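Subtitling a Feature Film for Festival Screening

Contents: Before you start / Dialogue list / Spotting / Translating and cutting / Text on screen and narration / Songs and off-screen voices / Checking / Delivery

These steps cover translated subtitles for a finished feature, made by one translator and read by one checker. They were written up after work on Altmont, a drama directed by Till Bauerfeind, and apply to any film of ordinary length with one main spoken language. Subtitles for the deaf and hard of hearing need speaker labels and sound notes and are outside this page.

Before you start

You need a locked picture. If the editor is still trimming shots, wait. A change of a few frames in the first reel moves every subtitle after it, and a re-cut scene has to be spotted again from nothing.

Ask for the following:

A viewing copy with timecode burned into the picture, placed at the top so it does not sit under the subtitles.
A second copy without timecode, for the final check.
The frame rate of the viewing copy and of the screening copy. Get both in writing.
The dialogue list, or the last version of the script if no list exists.
The delivery sheet from the festival or distributor.

Read the delivery sheet first. The Clunumden festival sheet, used for the figures here, allows two lines per subtitle and a reading speed of 16 characters per second, spaces included. Other festivals set other limits. Enter them in the subtitle program before you make the first subtitle.

Dialogue list

A script is a record of what was planned. The dialogue list records what is said. If you are handed a script only, play the film once and correct the script against the sound. Mark dropped lines, added lines, changed names and any speech in a second language.

The list for Altmont ran to 3440 words, short for a feature. Word count gives a fair idea of the translation work but a poor idea of the spotting work, which depends on how often people interrupt each other.

Number every line of the list. Keep the numbers even if lines are later merged into one subtitle. Questions to the director can then refer to a line number and a timecode together.

Spotting

Spotting means setting the in time and the out time of each subtitle. Do it before translating, with the source text in place. A translator who knows how long each subtitle will stay up writes to that length from the start.

1. Set the in time on the first frame of speech. Use the waveform to find it, then play it back. Breath noise before a word shows in the waveform and should be ignored.

2. Set the out time after the last word, with a short tail if the next line allows it. A subtitle that vanishes on the last syllable feels early to most viewers.

3. Leave a gap of two frames between subtitles that follow directly. Without a gap the eye may miss that the text has changed.

4. Move times to shot changes when they are close. If a line ends a few frames after a cut, end the subtitle before the cut and check that it can still be read. If speech continues well past the cut, let the subtitle cross it. A gap of less than 11 frames between a subtitle and the next one should be closed to two frames, so the text does not blink.

5. Break long speeches where the speaker breaks. A pause, a change of thought or a turn of the head is a better place than the middle of a clause.

Do not spot a whole reel without stopping to play it back. Errors in the offset are hard to see on a timeline and easy to hear.

Translating and cutting

Reading speed decides how much of a line survives. Take this one:

I thought you had already gone back to the coast

It has 48 characters with spaces. At 16 characters per second it needs three seconds. If the actor says it in two and a half, the subtitle has to lose eight characters, or borrow time from the silence after it. Removing "already" and its space does it:

I thought you had gone back to the coast

Cut in this order. Names of people being spoken to, once the audience knows them. Repeated words. Greetings and fillers such as "well" or "you know," unless the hesitation matters to the scene. Then shorten verbs and phrases. Leave facts, numbers and refusals in place for as long as possible. If a plot point depends on a word, give the subtitle more time and take it from a neighbor.

For line breaks, keep an article with its noun and a first name with its last name. Where both shapes are possible, the shorter line goes on top, which leaves more of the picture clear. Never fill the second line just to make the block look even.

When two people speak in one subtitle, start each line with a hyphen. Do not combine a question and its answer if the answer is a surprise. The audience will read it before the actor speaks.

Keep a term sheet in a separate file. Enter place names, nicknames, forms of address and any phrase that returns later in the film. In Altmont a brother and sister use a formal address with each other until the funeral and an informal one after it. English has no pair of pronouns for this, so the subtitles use the last name before the change and the first name after it. Such a choice has to be made before the first subtitle is translated and cleared with the director. 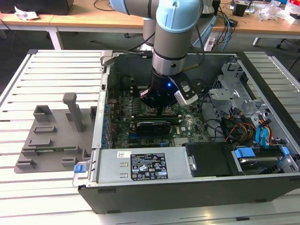
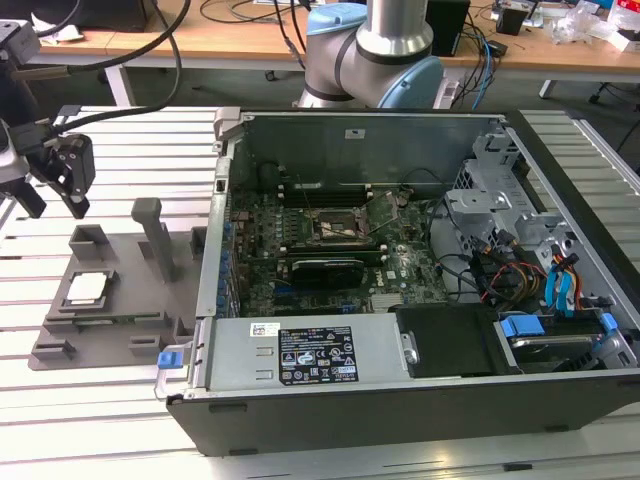
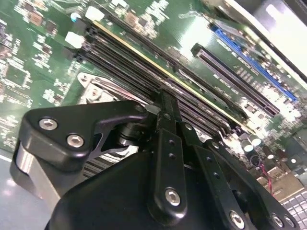

Text on screen and narration

Narration over close views is read differently from dialogue, and it allows deeper cuts. The viewer has no mouth to compare the text with and spends more time looking at the object. If the narrator names something the shot already shows plainly, a pronoun or a short noun is enough: over a view like the last picture, with the memory slots on a green motherboard, "the memory slots located on the motherboard" can be cut to "the memory slots," and if the next sentence stays with them, to "these." Keep the full term the first time if the audience may not know the object by sight. Lettering in the picture is a separate question. Translate signs, letters, headlines and phone messages only when the story needs them, and set them in capitals or italics as the delivery sheet says. A maker's name or logo is left alone.

When a sign and a spoken line fall together, the spoken line usually wins. If both are needed, put the sign first for as long as it can be read, then the speech. Do not stack them in one block unless the sheet allows it. If the lettering is at the bottom of the picture, raise the subtitle to the top for that shot and bring it down at the next cut.

Check the end credits and the opening titles too. Names are not translated. A dedication or a closing note about what became of the characters is, and it is often missing from the dialogue list.

Songs and off-screen voices

Ask whether song lyrics are cleared for translation. Some rights holders allow the song to be used in the film and do not allow the words to be printed in another language. Get the answer early. If the lyrics are cleared and bear on the story, set them in italics, with no period at the end of a line.

Use italics for voices heard by phone, radio or television, and for inner speech. A person standing just outside the shot in the same room stays in normal type. If a phone call cuts back and forth between both speakers, choose one style for the whole call. Switching with every shot is distracting.

Background chatter is left out unless a lead character reacts to it.

Checking

Run the automatic check first. It will catch overlaps, reading speed, line length and missing gaps. Correct these and run it again. It will not catch a wrong word.

Then do three passes by eye.

First pass: play the film with sound and subtitles at normal speed. Do not stop. Write down timecodes only.

Second pass: play it without sound. Every subtitle you fail to finish reading is too fast for somebody in the theater, even if the number is within the limit.

Third pass: a reader who does not know the source language watches the whole film. Ask for a note wherever the meaning is unclear, and do not explain anything beforehand. For Altmont this pass was done on a Saturday in an empty auditorium at the Flimau cinema, and it produced more corrections than the other two together — mostly pronouns with no clear owner and one joke that read as a threat.

If you can, do at least one pass on a large screen. White text over snow or a pale wall can be legible on a monitor and hard to read when projected.

Delivery

Export in the format named on the sheet. Save a plain text version as well, with the times included, for repairs by someone who does not have your program.

Confirm the frame rate again. If the viewing copy and the screening copy differ, convert the subtitle file with the program's frame rate tool and check one subtitle at the start, one in the middle and one near the end. An error of offset is the same at all three points. An error of rate grows through the film.

Name the file with the film title, language, frame rate and version. Do not use the word "final." The lab at Brandes rejects files with accents or spaces in the name, so use plain letters and underscores there.

Send the term sheet with the subtitles. The next translator, working into another language from your English file, will need the note on names and forms of address more than anything else in the package.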